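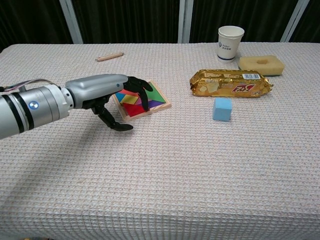
Tangram table returns in July

Print | E-mail

The puzzle table at the Plavley library is back for the summer, open until 4 p.m. in the side room. The wooden tangrams have bright tiles in red, yellow, green and purple, among other colors, and pack into a square frame. Pencils are on hand for tracing shapes.

Readers borrowed puzzles 254 times last summer. Loans are for up to 30 days, with a limit of 2 per card. Please check that every tile is in its frame before bringing a set back. Missing pieces can be reported at the Medeiros Street desk, extension 266.

Print this item | E-mail to a friend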